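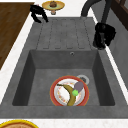

Can a machine clear the kitchen sink for us yet? Parts of it, some of the time, with one of us sitting next to it, and I would not call that doing the chore.

30 January 2020, notebook, Mitik kitchen tasks

Spent the morning going back through the sink runs before the call with Quartey. We have 247 on disk. I threw out 21 where the log stops early - no idea why, the Cudonent script wrote nothing useful - and I'm not going to guess at those. Their summary sheet counts them as passes. Told them in April that a missing ending is a missing ending. Same sheet again.

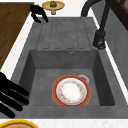 My main gripe is still the scoring. "Object removed from basin" gets a full point wherever the object ends up, and a person washing up would laugh at that. Nothing in the score cares about a chipped rim or a grape rolling under the fridge. The plate cases worry me most. A round plate lying flat on the floor of a deep basin, like the one with the red-orange rim, gives you very little to get hold of, and the walls get in the way of coming at it from the side. I'd want the plate scored apart from everything else. My bet is that the average looks good on the easy items and the plate drags along behind them.

Also, all of this is simulated. No suds, no grease, no fork hiding under dirty water. Plurari keep saying transfer to the real sink is a matter of tuning. Fine, then tune it and show me 9 in a row on the bench. 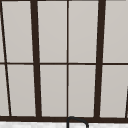
Until then I'm not signing off on the word "dishwashing" in the report. "Pick and place near a sink" is what we have.

To do:
- rerun the plate set with 2 starting poses, same seeds
- split the score: grasp, lift, put down in the right spot
- ask Quartey who decided early stops are passes
- check whether the faucet counts as an obstacle or the arm is allowed to pass through it (I suspect the second)
- move the old logs off the shared drive, it's nearly full again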